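Voteo Stations at Flilthorpe: Frequently Asked Questions
For staff of Mowat Facility Services
Last updated November 7, 2019

These are the questions that came up most often at the October shift meetings. If yours is missing, give it to your shift lead in writing and we will add it.

What is a Voteo station?

A table with two robot arms and the software that runs them. The arms are being taught small-item work: picking up cloths, folding them, putting hand tools back on their stands, clearing trays. Mowat staff do this work by hand today in the prep room before each cleaning cart goes out. 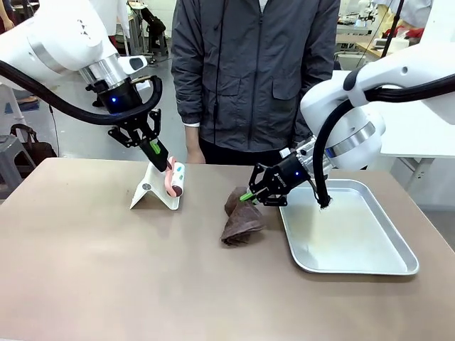
Two-arm station with the lint roller in the left gripper and a corner of the cloth in the right.

Will I lose my job?

No position at Flilthorpe will be cut because of the Voteo stations before the end of next year. That is in the written agreement, and a copy is on the board by the time clock. We can't make promises past that date. The company has agreed to give notice before any change in headcount is discussed for the year after.

All 475 employees at Flilthorpe are covered, including part-time and weekend staff. Agency workers are covered by their agency's contract and should ask there.

Which jobs will change first?

Cart prep. If you work cart prep now, expect part of your shift to move to station work, which means setting out items, starting a run, watching it and fixing what went wrong. Floor work, window work and laundry pickup stay as they are.

Why does it take so long to teach a robot to handle a cloth?

A cloth never lies the same way twice, and most of what people in cart prep do with one they do without thinking. Hard items are easier for the software to deal with, as long as they keep their shape and don't roll. A table with the brown cloth bunched up partly over the tray and a cup with a rod sticking out of it a short distance away gives the arms two very different problems at once. The cloth has to be found, gripped and spread. The cup only has to be left alone, or moved without tipping. We plan 665 practice runs for cloth items before any station is used on real carts. 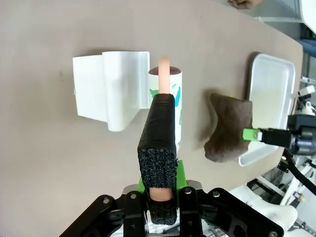
Setting out the table is a job in itself, and it goes on the task sheet as one. Items are placed differently for each run, and the person doing it should not try to make things easy for the arms. If every cloth is laid flat and square to the table edge, the practice is worth very little. Earlier sheets said "place neatly." In this case please don't. The tray may be anywhere within reach, and items may lie on their sides.

Do I need computer skills?

No. Starting and stopping a run takes two buttons. Notes on what went wrong are written in plain words in Jiletti, the same program you use for swapping shifts. Write what you saw: "dropped cloth on way to tray" is a good note. "Bad run" is not.

How much training will I get?

One paid shift with someone who already works the station, then a 15 minute check at the start of your next three station shifts. You can ask for more. Asking for more does not go on your record.

Is it safe to stand near the arms?

Stay on your side of the table while a run is on and keep your hands out of the marked area. Press stop before you reach for anything, even if the arms look still. A gripper that is holding something may be about to move.

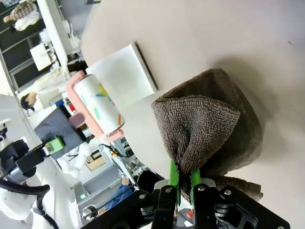
Tie back long hair, tuck in lanyards and drawstrings, and take off loose bracelets. Gloves are allowed if they fit. If a cloth gets caught in a gripper, stop the run and call the shift lead. Don't pull it out.

Are the cameras recording me?

The stations have cameras near the grippers and one that looks at the table. People standing or walking nearby can end up in the recordings. The recordings are used to train the arms and to look into faults. They may not be used for discipline, attendance or timing your breaks, and supervisors don't have access to them. If you don't want to be recorded, ask to be scheduled away from the prep room.

Does station work pay more?

Yes, 70 cents an hour on top of your normal rate, for hours logged at a station. Several people have asked whether this stays if they move back to the floor. It does not.

Can I say no?

For now, yes. Station work is by sign-up until the practice runs are finished. After that, cart prep staff will be expected to do some of it, and anyone with a medical reason or a serious objection should talk to the office early. 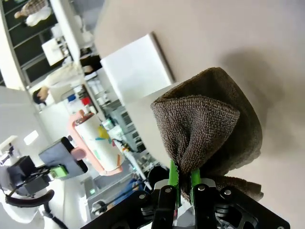
Staff who said no in October have kept their normal shifts, and you can change your answer at any time. The sign-up sheet is in Jiletti under Shifts, then Voteo.

What happens when the arms are slower than we are?

They are slower at nearly everything at the moment. Cart times have not been changed, and nobody should be skipping steps to make up for the station. If a cart is running late, finish it by hand and note the time.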